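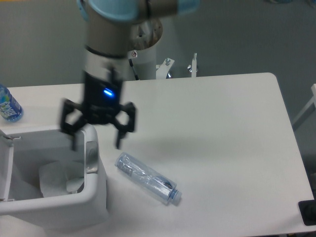 Flustdale households will be able to sort their plastic at home and drop it off free of charge from December, under a program announced by the Mumcombe recycling service. The service will open 9 drop-off points across the two towns, all within walking distance of a bus stop. Residents can bring drink containers, food tubs and household jugs. A clear plastic bottle goes in with the other drink containers, and a plain white bin is fine for storing them at home until the next trip. Caps can stay on.

The program follows a trial on Gidey Street, where 343 households took part. More than 300 of them said they would keep using a drop-off point if one stayed open nearby.

"People told us they wanted longer hours and clearer signs," said Feven Gudeta, who manages the service. "The new sites will open at 7 a.m. and close at 8 p.m., and the signs have been rewritten."

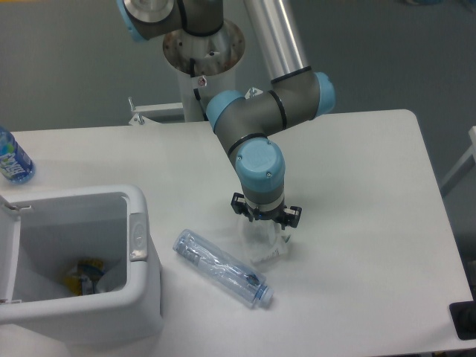

Collections from the drop-off points will be handled by Joltow, a local hauling company, which has added 2 trucks for the route. Glass and paper will still be picked up at the curb on the usual schedule -- nothing changes there.

Containers should be emptied and rinsed. Plastic bags, foam trays and garden hoses are not accepted.

A list of sites and a printable guide are available at the Mumcombe and Flustdale town offices.

Press contact: Aiman Lumenta, Mumcombe recycling service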